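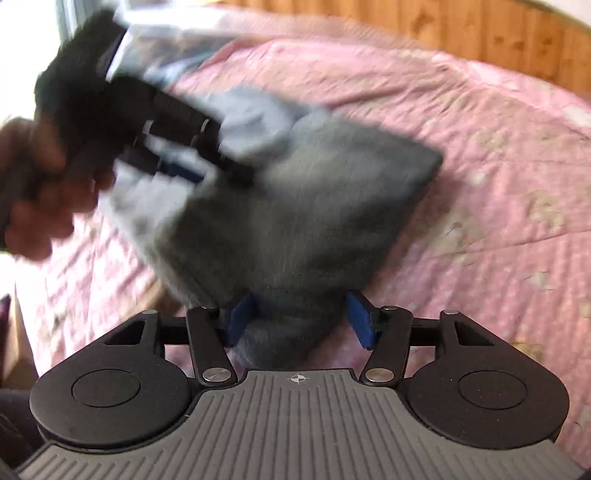

3.2 Home laundry habits and the life of knitted clothes

We were delighted by how much people wanted to tell us about their washing! Kipchumba Ndung'u and Myfanwy Parri ran the diary study in June, and the 90 households that took part sent back 574 entries in 30 days, many of them far longer than the form allowed for. Each entry recorded the garment, the wash setting, the drying method and any change the wearer had noticed (pilling, fading, a stretched neck, a twisted seam).

Drying turned out to matter more than we had guessed. Households that dried their knits flat reported fewer stretched sleeves than those that used a line, and the gap held for both cotton and wool blends. Water temperature, which we had expected to lead the results, came a distant second. Several diarists also described turning clothes inside out before washing, a habit most of them had picked up from a parent, and their notes on pilling are wonderfully detailed.

Color was harder to judge. Heathered yarns mix light and dark fibers, so a little fading can go unseen for a long time, and wearers of plain knits were much quicker to report it. Figure 2 shows a blue-grey heathered garment laid out on a pink printed cloth.

Figure 2. Heathered garment, spread out, with creases toward the left.

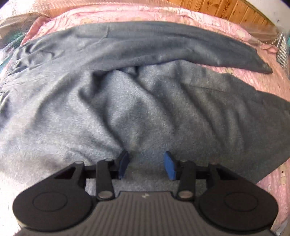 3.3 Repair and reuse

Mending came up in far more diaries than we had planned for, so we coded it separately. Small holes at the cuff and underarm were the most common reason to pick up a needle, and diarists who mended one item usually went on to mend another within the month.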